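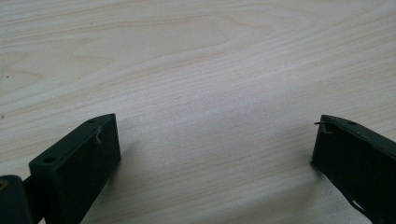

Tabletop surface, pale finish, grain running diagonally.

Gastholm Sit-Stand Frame with Pale Top: Long-Term Review

The Gastholm is a two-motor standing desk frame sold with or without a top. I bought it with the pale wood top, used it as my main desk through a winter and a spring, and then moved it to a second room, which meant taking it apart and putting it back together. Most reviews of standing desks are written in the first week. The faults in this class of product tend to appear later, so I waited.

Delivery and contents

Two boxes. The heavy one holds the legs, feet, crossbars and control box. The flat one holds the top. The top was packed with foam corners and a full sheet of cardboard on each face, and it arrived without damage. The frame box had torn at one end, and a bag of bolts had worked its way into the packing around a leg. Check all the packing before you write to the seller about missing parts.

The printed instructions are adequate up to the cable routing, where they stop being useful. The drawing shows the control box on the left. The cables supplied with mine only reach comfortably with the box in the middle. Siriporn Suksawat, who has the same frame in the office down the hall, mounted hers on the left as drawn, and one motor cable pulled tight at full height. She has since moved it.

Assembly

The maker asks for two people. One person can do everything except turning the desk over. Assembly took me 80 minutes with a hand driver, including the time spent finding the bolts. A power driver on a low setting would shorten this, but the wood screws for the top are soft and the heads strip easily. I ruined one and replaced it from a jar.

The pilot holes in the top lined up with the frame at all points but one, at the rear right. I drilled a new hole beside it. If you do the same, put tape on the bit as a depth stop.

Lifting

The motors are even and fairly quiet. The frame starts gently and stops gently, and a full cup does not spill on the way up. There is a faint change of pitch near the top of the travel, present from the first day and no worse now.

The rated load is 60 kg. I run two monitors on a clamp arm, a desktop computer and the usual paper, and have not come near the limit. Under this load the speed going up is slightly lower than the speed going down, as expected.

Collision detection works on the way down and is poor on the way up. Lowered onto a plastic storage bin, the desk stopped and backed off. Raised against the underside of a window sill, it pushed for longer than I liked before it reversed. Leave clearance behind the desk and do not depend on the sensor.

Stability

At sitting height there is nothing to complain of. At standing height, side-to-side movement is low and front-to-back movement is noticeable. Typing makes the monitors shiver a little if the arm is fully extended. Pulling the arm in helps more than tightening the frame does. Dewanti Setiawan has the older Cultberg frame, which uses a lower crossbar, and we compared them at the same height with the same arm. The Cultberg is stiffer. It also puts the bar where your knees want to be.

The feet have levelers with 15 mm of adjustment. This was enough for an old floor that falls toward the window. They turn with a supplied flat wrench, or with fingers if someone lifts the end of the desk.

The top

The finish is matte and wipes down easily. Ballpoint comes off with a damp cloth. A marker line needed alcohol, and I tested that on the underside first. The front edge is square with only a slight easing, and after a long day of typing it can be felt on the forearms. An edge pad fixes this. I would prefer a rounded edge and no pad.

The clamp arm left a shallow dent at the rear edge. I should have put a steel plate under the clamp from the start, and have done so now - a cheap part that the maker could include.

Controls

The hand control has up, down and memory buttons. The memory positions are stored by holding a button until it beeps. They survive a power cut, but the desk then needs a reset, done by holding the down button at the lowest point until the frame dips and rises again. This is explained on the last page, in small type.

There is no way to silence the beep. I opened the control and put a square of felt over the buzzer, which brings it down to an acceptable level. Doing so may affect the warranty.

Moving it

Taking the desk apart was easier than building it. Machine bolts hold the frame together and go back in as many times as you like. The wood screws do not. On reassembly, two had lost some of their grip, and I went up one size in diameter while keeping the length the same. Threaded inserts would remove the problem. Nosus fits them on its mid-range tops, and I would pay extra for them here.

Who should buy it

Buy the Gastholm if you want a quiet frame for a moderate load and plan to leave it in one place. If you are tall and use heavy monitors on a long arm, look at the Cultberg and accept the bar. The Ertürk frame is cheaper than either and I have only used it in a showroom, where it was bolted to the floor.

Lifting: good
Stability, sitting: very good
Stability, standing: fair
Top: good, apart from the front edge
Instructions: poor after the cable section
Would buy again: yes, frame only, with my own top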